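Wornora: Character Pack 2 – Quan

Download add-on for Wornora. Base game required.

Quan joins the roster as the 19th playable fighter. In story mode she appears only as a computer-controlled opponent, guarding the bridge at Vamov. This pack makes her selectable in versus, arcade and training.

She is a close-range grappler with slow walking speed and high damage. Her command throw cannot be escaped once it connects, but it leaves her open if it misses. She has no projectile. Against fighters who do, use her low roll, which passes under most shots – the charged ones will still hit her.

What you get
Quan, with arcade ending
Vamov Bridge stage, day and night
20 costume colours
2 music tracks

Download size: 1,898 MB
Players: 1–2
Online play: yes, both players need the latest update
Publisher: Tralport

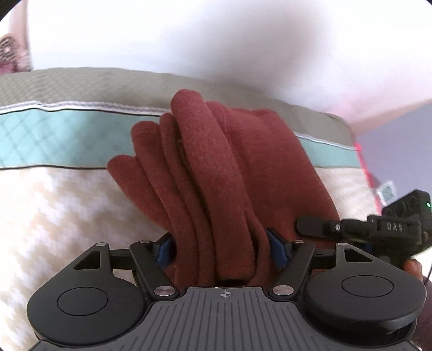
Words: the Wornora page editor, Tralport

Owners of the season pass already have this pack and should not buy it again. It will show under Add-ons after the July update. If it does not, restart the game and choose Restore Purchases from the main menu.

Saved replays from before the update will no longer play. Rankings and unlocked colours are kept.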